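Week 3 notes, vehicle platforms and the small three-row segment. Posted January 12, 2026. Reading from October's packet still applies, bring it.

## Where we left off

Last week: what a platform is. Short version again for those who missed it — floor, mounting points for suspension, firewall position, crash structure up front, basic electrical layout. Not the body. Not the seats. A hatchback and a crossover can sit on the same platform and share almost no outside panels.

Today: what happens when a maker stretches a small platform to fit a third row. Why it's cheap, why it's not as cheap as the press release says.

Our running case is the Lurnora hatch and the longer car built from it, the Rultis. Rival is the Curken, which was a three-row from day one. Keep those straight, people mixed them up on the last problem set.

## What carries over

From firewall forward, nearly everything. Engine, gearbox, front subframe, steering rack, dash crossbeam. The front doors too, in the Rultis case. That's the expensive half of the car to develop, so that's where the saving is.

Wiring is in between. Main harness carries over but needs a longer tail for rear lamps, rear vents if fitted, third-row belts warning.
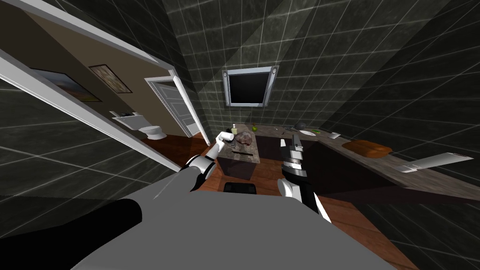

From the B-pillar back it's mostly new. Rear doors (longer opening, you have to climb past a folded seat), roof panel, side glass, floor behind the second row, fuel tank shape, exhaust run. The spare wheel usually moves under the body or goes away and you get a repair kit.

Rear suspension is the argument every time. Twist beam stays if the budget is tight. Then you have a beam tuned for a light hatch carrying two more people behind the axle line or close to it. Options:

- stiffer springs, same dampers (cheap, rides badly empty)
- stiffer springs, new dampers, thicker beam section
- wider track with new hubs
- self-leveling dampers, rare at this price

The Rultis took the second one. We'll do the load case on the board, don't copy it from here.

## Wheelbase vs overhang

Two ways to get length. Stretch between the axles or hang it off the back.

Overhang is cheaper. Floor pressing between the axles stays the same, propshaft (if any) stays the same, side sills stay the same. But the third row ends up behind the rear axle, feet high, knees up. Departure angle gets worse. Weight goes where you don't want it, and front axle load drops when the car is full, so less grip at the driven wheels on a wet hill.

Wheelbase costs more. New floor middle, new sills, often a new side crash test program. Better legroom in row two, better ride, bigger turning circle.

Most makers do a bit of both. Sliding second row hides a lot of sins. On the brochure they quote row-two legroom with the seat all the way back and row-three legroom with it all the way forward. Both numbers true, never at the same time. Look for this in the homework.

## Seats

Third row types, in order of cost:

1. Fixed bench, folds backrest only
2. Split bench, folds flat
3. Removable seats, lift out by hand
4. Powered fold

Removable is lighter when out and gives a flat floor, but owners have to store the seats someplace dry. Survey in the packet, table 6, says plenty of them take the seats out once and never put them back. Take care with that table, the sample was 2000 owners but only 40 of them had the removable version. I would not hang a conclusion on that.

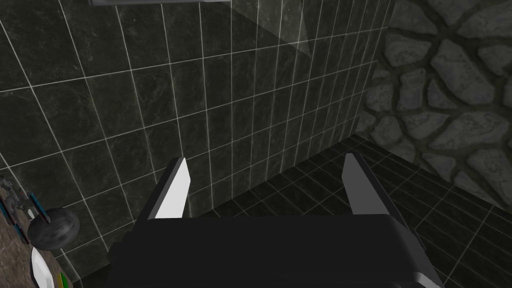
*Fig. 2. Gripper with parallel fingers, open.*

## Naming and trim

Quick one, comes up on the exam in some form. Same body can be sold as a people carrier or as a crossover. What changes:

- ride height, usually by springs and tire size
- black plastic on the arches and sills
- roof rails (check if they're load rated or just trim!)
- hood line, bumper skins

What doesn't change: the platform, the engine, the drive layout. The Xavier is the clearest case. Sold as a van in its first run, slow sales, then lifted and reskined and sold as a crossover with the third row kept. Under the skin same car. Insurance class same too.

So when you read "all-new" ask which bit. All-new upper body is common. All-new platform is rare and the maker will tell you at length.

## Local content

Makers chase local parts for price and for tax. Easy ones to source near the plant: seats, glass, tires, exhaust, plastic trim, wheels. Hard ones: gearbox internals, engine control unit, airbag modules, some steel grades.

A stretched car helps here. Two models off one line means more volume per shared part, and a supplier who said no at hatch volume may say yes at hatch plus three-row volume. That was the real case for the Rultis, not the seat count. Tooling for a door skin doesn't get cheaper but the cost per door does.

Watch the downside — one bad shared part and both models are recalled.
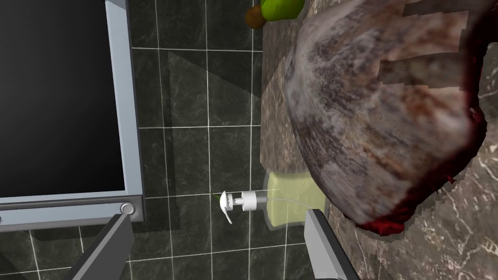

One of you wrote on the feedback form that the shared-part saving is oversold, as the longer car ends up needing its own brakes and cooling anyway once it's tested full. Fair point and partly right. Rultis got bigger front discs and a second fan. Calipers and master cylinder stayed. So count it as a partial carry-over, there's a column for that in the worksheet.

## Spotting test cars

For the reading log. If you use spy shots as a source, say what you can really read off them and what you're guessing.

Readable: wheelbase against a known wheel size, rear door length, overhang, exhaust position, wheel bolt count. Guessing: engine, seat count behind dark glass, launch date, price. Test cars wear wrong lamps and borrowed bumpers all the time so don't log those as final.

## For next week

- Worksheet B, parts 1 to 3. Part 4 optional
- Redraw the Lurnora side view with 6 inches more wheelbase, then again with the same length as overhang. Mark the third-row hip point on both
- One paragraph, about 12 lines, Rultis vs Curken: which one would you rather put adults in the back of and why
- Read the section on twist beams before class, I won't repeat it

Office hours moved to the afternoon, same room. Late worksheets go in the tray by teh door, not under it.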